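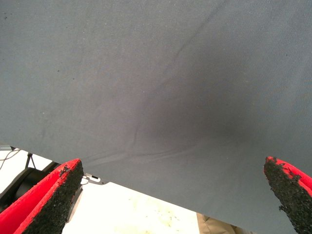

Slate-gray cloth with a long crease across the middle.

Gronatach, 2025-07-24 – I'm Oranuch Kongkaew, I run the linen side at Cimon, and I'm very happy to tell you that our Fold It Again classes are coming back! We ran the first ones in January at our Gronatach shop and had roughly 2,565 requests for places, so yes, we're doing more (and we've borrowed the big upstairs room at Caputo to do it).

Each class lasts two hours and takes eight people. We start with plain dark cloth, the kind that shows every wrinkle and every speck of lint, and we work on getting a large piece flat before anyone tries a fold. 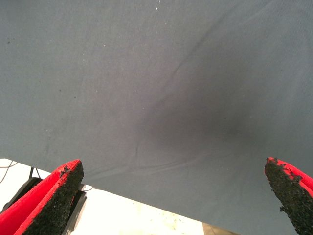
After that come fitted sheets – everybody's favorite complaint – and then tablecloths, which I could talk about all day. My own habit is to smooth from the center out and leave the corners for last. My mother did it the other way and we never agreed.

Tea is included, and the cloth is ours, so just bring yourself. Places can be booked at the Cimon counter or through our partner shop, Rusia.

Press contact: Oranuch Kongkaew, Cimon, Gronatach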